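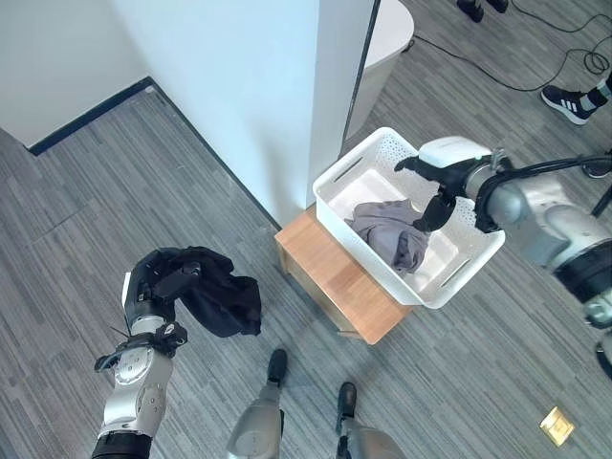 So the letter about the old firing range finally came, and I've read it three times with a cup of tea going cold next to me. It's 22 pages long! The gist is that they want to test the soil on the Tidberg side of the fence before anyone decides what to do with the land. Fine by me. I've lived down the lane from that fence for years and my dog has been under it more often than I'd like to admit.

What bothers me is the stream. It comes off the range, goes past the allotments and ends up in the pond at Nernivlow, and the letter gives it one paragraph. Lead shot doesn't stay put just because a map says so. 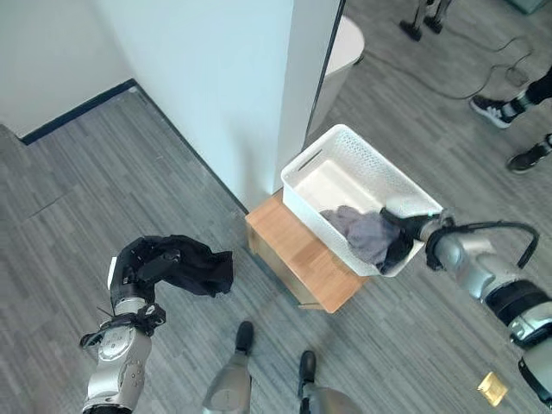
Anyway, I rang Aileen Macaraeg, who used to do water sampling and is very patient with me. She said to ask for the old results first (there must be some) and to ask where the samples were taken, how deep, and in what month. A dry July tells you very little about a ditch that only runs in winter.

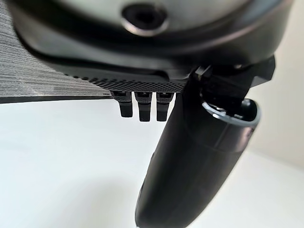
Black gripper housing, close up, with the round socket near the top.

I've written all that into my reply, plus a moan about the comment form, which cuts you off at 511 characters. Mine was 587 on the first go, so out went the bit about the dog.

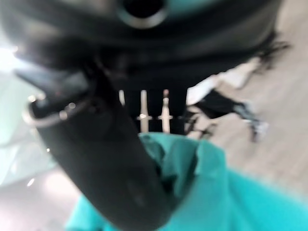
If you're on the Tidberg side too, do send something in, even two lines. I'll put their answer up when I get one, and I'm walking the stream again tomorrow morning with my wellies and a notebook.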